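3.2 Site and survey

Osmont is a former dye works on the Flesgate canal, let as small units. We sent the noise and comfort survey to 661 tenants and got 370 back, so a response rate of 56 percent. Fine for this kind of work. Phone reminders went out in November — these helped less than hoped. Eleven forms had no unit number and were droped.

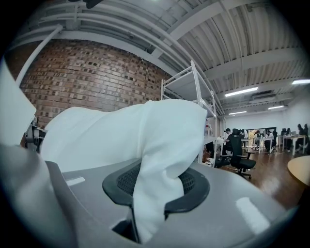
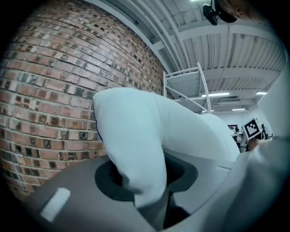
Figure 4. Osmont: white cloth (first picture); brick wall and ribbed white ceiling (second).

3.3 Scoring

Five-point scale, reversed for items 2 and 6. Eberhard's weights used throughout, see Appendix B. Missing answers left missing, no filling in. Tenants who had moved in under six months before were kept but flagged — their scores on street noise ran higher and we come back to this in teh discussion.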